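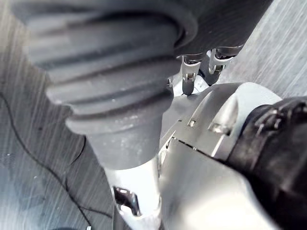 Rikia Dish Rack with Base Tray
Item no. 1558
Manufacturer: Pitance
Finish: copper-brown rods, stainless steel tray, dark gray rubber end caps

Product overview

The Rikia is a countertop dish rack built from parallel rods over a stainless steel base tray. It is intended for plates, shallow bowls and pan lids. Water drips between the rods and collects in the tray, which lifts out for emptying. The rod ends are covered with rubber caps. These limit scratching where the rack is pushed against a wall or backsplash, and they can be replaced individually.

The rack ships assembled. Remove the film from the tray before first use and wash all parts in warm water with dish soap.

Specifications

Overall length: 479 mm
Clear gap between rods: 11 mm
Tray: stainless steel, removable, one piece
End caps: rubber, push-on
Spare caps included: 6
Assembly: none required

Loading

Wide, shallow plates should be placed on edge across the rods and allowed to lean. Leave a gap between neighboring plates so that air reaches both faces. Plates with a raised, rounded rim take up more room than flat ones and are best kept toward one end.

Lower each plate until the rim meets the rods before letting go. Dropping a plate the last inch will not damage the rack, but it can chip glazed stoneware.

Deep bowls can be set upside down over the rods. Cutlery falls through and needs a separate holder. The Kurilari cup is sold for this purpose and stands beside the rack.
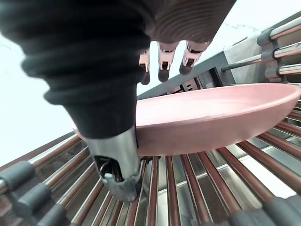
Rikia rack with a pink plate; end caps at left, base tray under the rods.

Cleaning and care

Empty the tray daily. In hard-water areas, wipe it once a week with diluted white vinegar, rinse, and dry with a soft cloth. Do not use steel wool or chlorine cleaner on the tray or rods. The copper-brown finish is for appearance only and will wear if scoured.

End caps should be pulled off and rinsed once a month. Dry the rod ends before refitting. A cap that slides off under its own weight has stretched and should be replaced.

The tray is dishwasher safe. The rod section is not.

Fit and placement

Measure the counter before ordering. Allow clearance at both ends so the tray can be drawn out without lifting the rack. The rack does not drain into the sink, and no spout is supplied.

Parts and accessories

End cap set, dark gray
Replacement base tray
Kurilari cutlery cup
Iyer drying mat, for use under the rack

Parts for racks purchased before July use the earlier cap size. State the month of purchase when ordering. Parts inquiries are handled by Ajith Nair at the service desk; quote the item number in the subject line.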